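Bosimari Robotics Club: Cable Handling Project, Gallery

The cable group spent the December term on a single problem: getting one arm to pick a thin cord out of a loose pile by its connector. The group is Giang Trương (control), Hafþór Ladefoged (fingers and mounts) and Crescencio Valcárcel (data and labeling), with Benito Marín as faculty contact. Pictures from the work are collected on this page with short notes. Code and finger drawings are in the club folder under Flustine, the project's working name.

Wrist view, fingers closed

All sessions start with the fingers shut. The closed seam is the zero point for the width reading, so any chip or wear along it shows up as an offset. Hafþór checks the seam before each block of runs and logs the value. The triangular windows in the fingers save material and let the wrist camera see a little of what lies behind them.

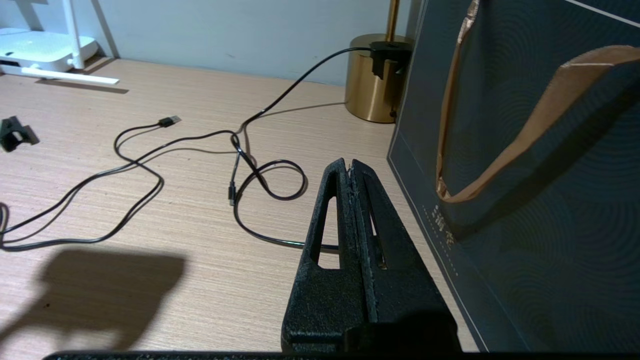
Desk view

The wrist camera is good for the last stretch of an approach and poor for everything before it. The second view is used to choose a target and to check that the arm has a clear path. Labels are drawn on this view first, then matched to the wrist view by timestamp. Crescencio labels three classes: connector, cord and fixed object. Routers, lamps and wall plugs all go under fixed object, and the planner treats them as things to stay away from.
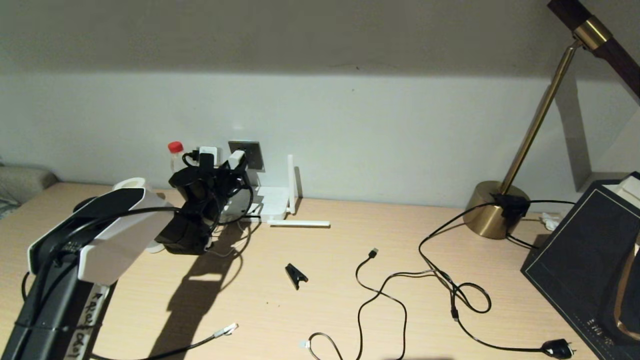 The arm over the desk, with the black clip, USB cable and RJ45 plug within the same view.

Crossing strands

A connector lying on open desk is the easy case. The hard case is a connector inside a loop, where closing on the plug can also catch a strand that passes under it. The first planner ignored this and scored 11 clean picks out of 60. The current one scores each approach angle by how many strands the fingers would straddle and takes the lowest. On the same count of attempts it reached 52. 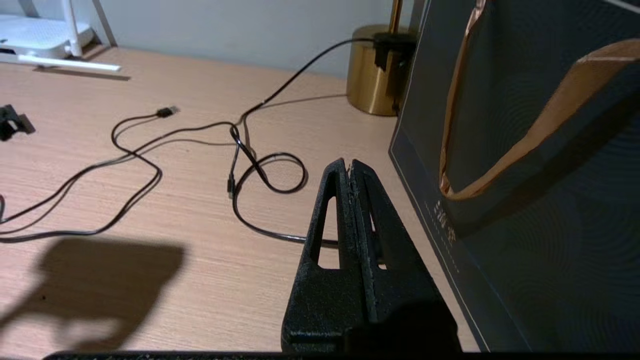

Two changes account for most of the gain. The approach is now vertical for the last part of the descent, and the arm pauses before closing so that the wrist image can be compared with the plan. If the connector has shifted in the image by more than the finger width, the attempt is dropped and logged as a skip. Skips are reported separately from misses. Giang's first results sheet mixed the two, and the numbers in the Longo poster draft should be disregarded for that reason.

Frames in motion

The wrist camera runs the whole time, including during fast travel between poses. Frames from those moves carry very little about the background. We kept more than 200 of them as a separate set and used it to tune the blur filter, which works on edge strength in the upper half of the image only. The fingers move with the camera and stay fairly sharp, so including them makes a bad frame look usable.

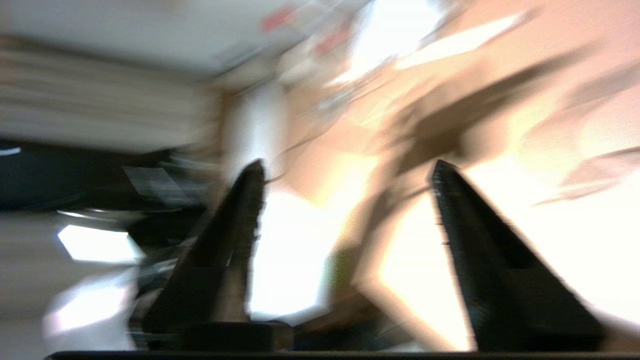
The threshold was set by hand and then left alone for the rest of the term. A stricter setting removed too many frames from slow approaches — the ones the planner needs most. Travel speed was also lowered on the final segment, at a small cost in cycle time.

Open items

Finger wear is still measured by eye. Hafþór has a second pair drawn with a thicker inner edge, to be printed when the club printer is free.

Flat network cable has not been tested as a target. The planner assumes a round cord.

Bonifacio Campos is porting the labeling script to the Zumitz workstation. Until he is done, please do not rename the session folders.

Questions about the drawings go to Hafþór, everything else to Giang.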